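Punham blog – notes from the sorting table

So I promised I'd write up how the automation thing is going at work, and I keep putting it off, mostly because every time I sit down to do it something has changed again. It's December now and the place looks very different from what I described in my spring post (the long grumpy one about the returns backlog, for anyone who missed it).

Quick recap. We photograph and repack returned toys and small gifts for three shops, the biggest being Batholm. Each thing gets looked at, photographed, put in a box and sent on to the warehouse at Endale. On a slow day that's 200 items. In the weeks before the holidays it's closer to 400, and until this year every one of them went through our hands twice. Once for the picture, once for the box. My shoulders could tell you all about it!

The photo side changed first. We used to take the pictures, crop them, name the files and type up a line for each one. Now the cropping and naming runs by itself, and a draft of the text is waiting when I get back to my desk. Half of those drafts are great and the other half call everything a rabbit. I fix the rabbits. It's the most fun I've had with a keyboard in years, and I didn't expect to say that about data entry.

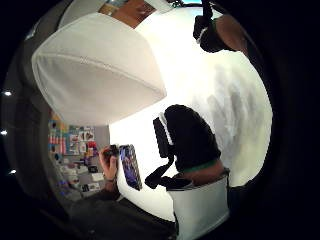 What I like best is that the fiddly parts stayed with us. Getting the light to fall right on something fluffy is still a job for people who care about light, and I'm happy to say we have several of those. We argue about shadows more than we used to, because there's finally time to argue about them.

The packing side is slower going, and much more interesting to me. The plan is for an arm to do the plain pick-and-drop work by next fall, and it has to learn that from us. So we do the moves – pick up, carry over, let go, again and again – and the recordings go off to the Selluvside team, who turn them into something a machine can practice on. I signed up for 4 hours a week of it and got talked into more pretty fast.

You notice strange things about your own hands when you do this. I had no idea I squeeze a soft toy before I let go of it. I had no idea I always turn it face up, either. A coworker who has packed for 18 years does a tiny flick at the end that makes the legs fold in, and when she saw her own recording she laughed so hard we had to stop for coffee.
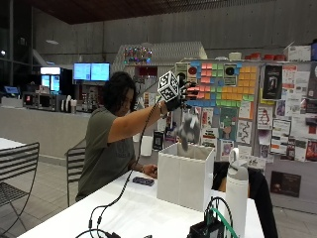

Was everyone thrilled about it? No, and I don't want to skip over that part. There was a rough meeting in the summer where people asked, fairly, what happens to packing hours once the arm is good. The answer we got was that nobody's hours go down through next year, and that anyone who wants to can train on checking and repair. I'd like to see it go further than a year. I've said so, and I'll keep saying so.

But I come home less sore, and I know a lot more about how this stuff works than I did in January. Repair training starts after the holidays and I've already put my name down. If any of you have gone through the same switch at your own place, tell me in the comments how you split up the checking. We're still doing it by whoever is standing closest.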